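Chapter 3
Companies You Never Think About

I grew up two blocks from a factory and had no idea what it made. Trucks came and went, the whistle blew at noon, and half the parents on my street walked home from there at four in the afternoon with their lunch boxes. I was in my second year of college before I found out they'd been making valves. Little brass valves, the kind that sit inside a dishwasher and let the water in!

I'm telling you this because most of what we buy is full of parts made by companies whose names never show up on the front of the box. Business people call these companies component suppliers. You'll meet several of them in this chapter, and we'll spend most of our time with one called Pelov.

Pelov started out with a rented garage and 2 lathes. Ebenezer Asamoah, the founder, had been fixing washing machines for a living and kept replacing the same drain pump over and over (he told me he could do it with his eyes shut, and I believe him). He figured he could build a better one. It took him three winters. His first customer was Fleditz, an appliance maker that wanted 876 pumps by December and wasn't at all sure it would get them. It got them – the last crate went out the door at five in the morning.

These days Pelov makes pumps, fan motors and door latches. Fleditz still buys from them, and so does Opoku, which builds the big ice makers you find down the hall in hotels. If you've ever filled a bucket from one of those at midnight, you've probably listened to a Pelov motor without giving it a thought.
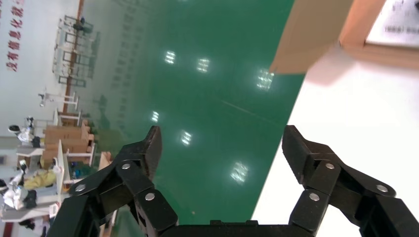
Why would an appliance company buy its pumps from somebody else? It usually costs less, and a company that makes pumps all day long tends to get very good at pumps.

That's the short version, and there's a catch to go with it. When Opoku buys a motor, it also buys Pelov's problems. One spring a shipment of copper wire came in late, Pelov fell behind, and 899 ice makers sat in a warehouse waiting for a part you could hold in one hand. Opoku's managers were furious, and I don't blame them. We'll come back to that spring in Section 3.2, where I'll ask you to read the letters that went back and forth and decide who should have paid.

We'll also look at Cudodora, a maker of space heaters that went the other way and decided to build every last piece itself – cords, knobs, switches, all of it. I go back and forth on whether that was smart, and you may too.

Before you start Section 3.1, pick one machine in your home and find the label on the back or the bottom. Write down the name of the company and where the thing was made. Unplug it first, please, and hang on to your notes, as you'll need them for the first activity.

Words to watch for: supplier, component, contract, lead time, warranty.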